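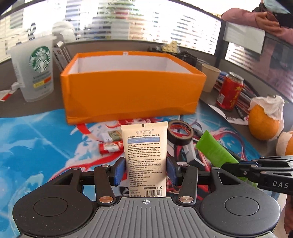
19 April 2021
Desk clearing, hand-held grippers, notes for Bodin

Question from Bodin was whether the desk chore is ready to go on the arm in July. Short answer no. Longer answer follows.

Task as written: pick loose items off the desk mat, put them in the orange box, leave cups and cans alone. Two-finger parallel grasp, one item at a time. Time limit per item 40 s.

Squeeze tubes. A person takes a tube anywhere. For the jaws it matters a lot. Flat crimped end is the easy grasp. Mid-body needs a force cap or the contents move and the tube turns in the fingers. Proposed cap is in the Nesau sheet, not checked against a full tube.

Tape roll. Lying flat, there is not much to get hold of except the rim. One finger through the core is the obvious way. Zasis planner does not offer it, it treats the roll as a solid disk. Ticket open.
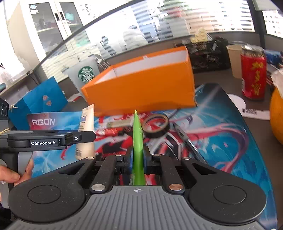

Thin and pointed items go in a separate class. Contact area on the pads is small and the item pivots. Approach has to be square to the long axis. Pens lying flat on the mat: same class, plus the fingertips have to touch the mat, so the height error of the arm counts directly.

Box. Light and open, will slide if a finger catches the wall. Release height set to 35 mm over the rim. Do not push items in.

Clutter. Bustia segmentation was trained on plain table tops. A printed mat is a different problem, the artwork has edges everywhere. Want 200 labeled views of this mat before anyone quotes a success rate.

Still to do:
- rerun planner with the core grasp added
- weigh the tubes
- second mat, plain gray, for comparison
- ask Zasis if build 52 has the force cap exposed

Fruit left out of the item list for now.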